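안녕하세요, 또 저예요! 핀다브덴 건물 2층에서 요즘 낡은 데스크톱을 하나씩 열어 보고 있는데요, 드디어 소식란에 올릴 만큼 이야깃거리가 모였습니다. 2019년 7월 14일 기준으로 손본 본체가 80대를 넘었어요. 11월까지는 계속할 생각이에요.

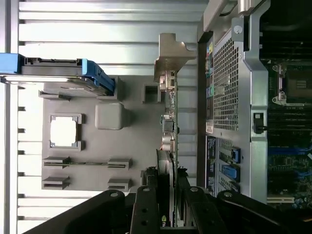 핀다브덴 소식 | 컴퓨터 재정비팀

저는 본체를 열 때마다 색깔부터 보게 돼요. 회색이 많은데 드라이브 캐리어는 새파랗거든요(은근히 예뻐요!). 그래픽카드랑 확장 카드는 브래킷 쪽부터 살펴보고, 메모리와 하드디스크는 따로 분류합니다. 벤빈다 세이샤스 씨가 분류표를 새로 만들어 줘서 일이 훨씬 편해졌어요. 예전엔 메모리 하나 찾느라 서랍 4개를 다 뒤졌는데 말이죠.

부품 받침판도 이제 없으면 못 살겠어요. CPU, 메모리, 하드디스크 자리가 따로 있으니 책상이 덜 어지럽고, 나사만 작은 통에 모으면 끝!

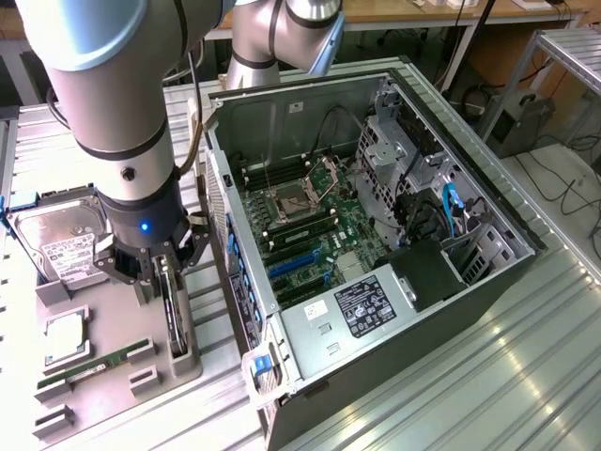
집에 있는 오래된 본체도 맡길 수 있나요?
데스크톱이면 받습니다. 중요한 자료는 미리 백업해 주시고, 전원 케이블도 같이 가져와 주세요.

정비가 끝난 본체는 불네스 도서실과 탁네스 공부방으로 나눠 보내요. 접수비는 한 대에 1000원이고, 나사랑 케이블 타이 사는 데 씁니다. 저는 케이블 정리가 제일 재미있는데 팀에서는 저만 그렇대요. 다음 주에는 몬테스 쪽에서 들어온 본체를 열어 볼 차례라 벌써 설레네요.
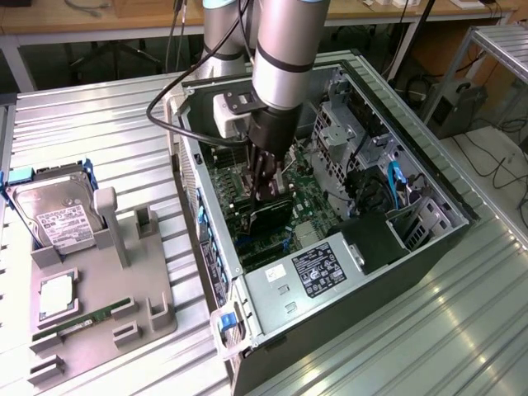 옆판을 떼고 눕혀 놓은 데스크톱 본체와 부품 받침판

접수는 2층 안내대에서 받고, 궁금한 건 저나 벤빈다 씨를 찾아 주세요.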